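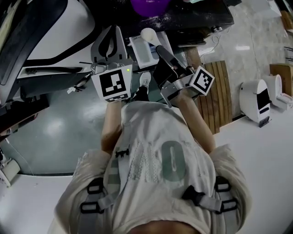 Guvuno has issued a revised working procedure for shared baking rooms, covering the handling of flour and other fine dry ingredients from the weighing bench to the end-of-day clean. The procedure applies from September 3, 2018 at the Urnton site and replaces the sheet issued in March of the previous year. Its main change concerns table tops. A dark surface shows a white dusting plainly, as the table with the purple bowl on it does, and the procedure uses this contrast as the check before and after cleaning. It also deals with smooth, glossy floors and with the raised white edges that border them, where dry residue can collect and be missed by a flat mop.

Press & Notices > Food Rooms > Cleaning and Maintenance

The earlier sheet called for tables to be wiped with a wet cloth as the first step. On flour this forms a paste, which dries along joints and under the lip of the table top and then has to be scraped off. The revised procedure reverses the order. Dry residue is drawn to the centre of the table with a flexible plastic scraper and collected in a pan. The surface is then wiped with a damp, well-wrung cloth, left for two minutes, and dried. Bowls are lifted and the foot ring of each is wiped before it is put down again. A bowl returned to a clean table with flour on its base is treated as a failed clean, and the table is done again.

"Most of the work is in the dry stage," said Weronika Nowakowski, food rooms manager at Guvuno. "If the scraper has been used properly there is very little for the cloth to pick up. Staff who went straight to water were cleaning the same table twice."

The floor is cleaned after the tables. Sweeping is done with a soft broom in short strokes towards the middle of the room, starting at the edges. Brushing towards a raised edge is no longer permitted. The angle where the edge meets the floor is cleaned by hand with a narrow brush, then wiped. Floors with a gloss finish are inspected at a low angle against the light — residue that cannot be seen from standing height usually shows up as a dull patch. Trailing cables are to be lifted clear before mopping and wiped separately with a dry cloth.

The procedure was drafted by Zoia Maksymiv and tried at Urnton over a period of 12 weeks. Cleaning time was recorded at the close of each session. The full sequence for one table and the floor next to it took some 30 minutes at the beginning of the trial and was shorter by the end, once the scrapers and narrow brushes had been moved to hooks within reach of the tables. No change was made to the cleaning agents in use.

Scrapers and brushes are supplied by Druteo under the Tejada name. The Tejada scraper has a straight edge and a curved edge, the latter intended for the inside of bowls. Darnell Pennington of Druteo said the blade had been made slightly softer than the standard version at Guvuno's request. "The stiff blade left marks on dark table tops," Pennington said. "The softer one wears faster, so it should be looked at weekly and replaced when the edge is no longer straight."

Bench users are asked to observe the following:

Keep dry ingredients in lidded containers when they are not being weighed.
Dust the table by hand from a low height. Do not use a sieve held above the elbow.
Do not use compressed air on any surface.
Report chips or cracks in floor edging on the day they are found.

Existing users at Urnton will be shown the new sequence at the start of their next booked session. New users will be given it as part of their induction. Printed sheets are held by Bogumił Pietrzak at the site office, and each comprises seven numbered steps with a space for initials. Completed sheets are kept at the office.

Enquiries about the procedure should be addressed to Zoia Maksymiv at Guvuno, Urnton.

Search news and notices Enter keyword Go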